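Pullov hand kit – rental gallery
Kitchen pick tasks, Rurent listing 203. Updated December 10, 2019.
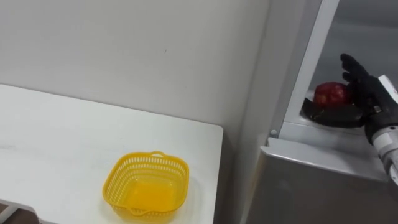 Apple, upper compartment
Black multi-fingered hand at a red apple near the front edge of the shelf. The empty yellow basket on the table is the drop target.

What the rental covers
Hand, wrist adapter, cable set and the Unico control software. The arm is not included. Payload at the fingertips is 600 g – heavier items need the Balogh palm plate, listed separately.

Rates
$739 per week, plus a $50 cleaning fee if the hand has been used with unpackaged food.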